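Filippos Makris
December 6, 2020

1/ A thread on the big white table, as I promised to the people who asked me how to live with a white surface and not become crazy. 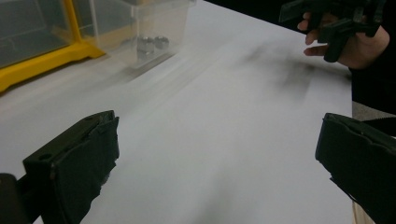
2/ First the table. It is the large one in our workroom in Gellness, white on top, and it stands on a grey floor. I bought it second-hand from the Panagiotou print shop when they closed the upper floor. It was 100 euros, and my brother-in-law helped with the stairs.

3/ Why white? Before, I had a dark brown one, and on it I lost everything that was black. Screws, pen caps, one time a whole phone charger, for a week. On white I see small dark things at once. The bad side is that I also see each crumb.

4/ The light is very important. I have one lamp on the ceiling and one from the side. When somebody works with the hands over the table, the shadows fall on the top and go wherever the hands go. If you must look at something exactly, move the side lamp to the side opposite of your working hand.

5/ I am right-handed, so for me the lamp is on the left. My wife is left-handed and she moves it back every evening. We don't discuss this any more.

6/ Cleaning, every day: a soft cloth, a little wet, then a dry cloth. I wipe in long lines from one end to the other. In circles it leaves marks which you see only the next morning, when the sun comes low through the window.

7/ Cleaning, once in a week: warm water and two drops of washing-up liquid. I tried also Braris, the cleaning powder in the tin. Please do not. It made a dull place as large as a saucer, and this place takes dirt faster than the rest.

8/ Ink from a ballpoint: alcohol on cotton wool, press, wait, lift. Pencil: a white eraser. Coffee: immediately. Marks from black rubber: the same white eraser, but with patience. Felt pen I could not remove, and it is now under the tape dispenser.

9/ Somebody asked in the messages if the white is too bright for the eyes. In the first days, yes. I changed the bulb to a weaker one with a warmer colour and it became comfortable. In photographs the white looks different each time, sometimes nearly blue, and I have stopped to worry about it.

10/ The size. For years I worked on a kitchen table and I always had to finish one thing before I could put down the next. Now I have space in the middle, and I try to protect it. The rule in our house is that the tools live near the edges and the middle belongs to the work of this moment.

11/ The rule is broken mostly by me. Post, keys, a cup, one glove. In the evening I go once along the table with a shoebox, and everything that does not belong there goes into the box. On the next day the box must be empty before I start. Sometimes it is a new box.

12/ Clothes! I should have said this earlier. A black pullover over a white table leaves fluff, especially the sleeves. I keep a lint roller in the drawer of the cabinet. You can also roll up the sleeves, but in December the workroom is too cold for this.

13/ The edges need more attention than the top. Everybody wipes the top and forgets the edge, where the arms are resting all day. I go along it with the same cloth at the end, and with a toothbrush in the corners.

14/ Is it straight? No. The floor in our house goes down towards the door, and a pencil rolled away from me on the first evening. I put felt pads under the two legs on that side, 4 mm thick. Now the pencil stays, if you put it down gently.

15/ About price. A new table of similar size at Zirnmont was 478 when I looked, and 600 with the adjustable legs. I don't say that they are bad, I only sat at one in the shop for five minutes. But look first if a shop or an office near you is giving away its furniture.

16/ If you go to see a used one, take a torch. Hold it flat, very near to the surface, and you see all scratches and bumps. From above under a normal lamp the top of mine looked perfect. With the torch I found two long scratches at one end, and the seller took something off the price.

17/ Questions which I could not answer yet: what to do against static in winter, when small bits of paper jump on the sleeve. And how to repair the dull place from post 7. If somebody has done this with success on a white top, please write below, also if it took several tries.

18/ Next time I will write about the cabinet with the drawers, where nothing has its place until now. I need first to find the key for the lowest one.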